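Clalum Home Robots: Questions About Working Safely in Furnished Rooms
Last updated 2/28/20
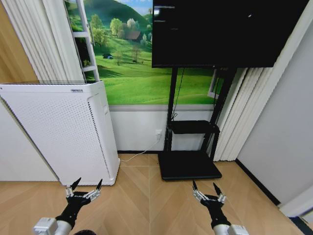 Who are these rules for?

Anyone who runs a Clalum two-armed robot in a room that people live in or could live in. That covers our own staff, the partner teams at Prasora and Fagerlund, and guests who have been through the short training at the Lastadari site. If you have only ever worked with a robot behind a fence, please read the whole page, even the parts that sound obvious, and then come and ask us things. We like questions!

Do I really have to walk the room before every session?

Yes, please, every time, including after lunch. Rooms change while you are out of them. Somebody plugs in a phone charger, somebody moves a chair to reach a shelf, and the map the robot has in its memory is suddenly a little bit wrong. Walk the whole path the base will take, and then walk it again looking only at the floor.

What should I do about power cords?

Cords are the thing we write up most often. A thin white cord running along the floor from a wall outlet to an air purifier is a good one to practice spotting, as it is easy to pass over when your eyes are on the big white cabinet at the other end. If the appliance isn't part of the task, unplug it and coil the cord on top. If it has to stay plugged in, plan the route so the base never crosses the cord, and mark a no-go strip on the map. Please don't tape cords down on a finished floor – the tape lifts the varnish, and we have had that conversation with a landlord already.

Look higher up as well. A cable that hangs down the post of a TV stand sits right where a fingertip can hook it. Tie it to the post before you start.

How close may the arms get to a television or other tall furniture?

Keep 60 cm between the fingertips and any screen unless the task calls for touching it. For a stand that can roll, lock the wheels if it has locks, and treat it as something that can tip. The same distance goes for curtains and blinds, which move in a draft and wrap around fingers surprisingly well.

Should the grippers be open or closed while driving?

Closed, and pulled in over the base. Open fingers are fine once the robot has stopped and you are about to begin. Our black fingertips are pointed, so think of them as you would a pair of kitchen scissors and don't lean across them to pick something up.

How fast can I go?

Stay at 8 percent of full arm speed for the first run in any new room. You can go higher after a clean run, with your lead's okay. The 100 percent setting is locked in furnished rooms and we won't unlock it, however nicely you ask.

Does somebody have to hold the stop button?

Always, and it can't be the person driving. The holder stands where both arms and the door can be seen, and doesn't look at a phone. Swap every 56 minutes or sooner; a session timer on the tablet will chirp at you. (It used to be a longer stretch, but we shortened it last August after people told us they were getting drowsy.)

What about wood floors?

Check the wheels for grit first and wipe them with a dry cloth. On herringbone or any other patterned floor, go slowly on turns and look back now and then for scuffs. Report a scuff the same day, with a note of where the base was turning.

I bumped something. Am I in trouble?

No. Press stop, leave everything where it is, and fill in the bump form before you move the robot. We read every form, and several of the answers on this page started out as one. Small bumps count too, including the ones that leave no mark.

Can I bend a rule if the task can't be done otherwise?

Ask your lead first and get the answer in writing. Exceptions last for one session in one room, and they need to be requested again the next time.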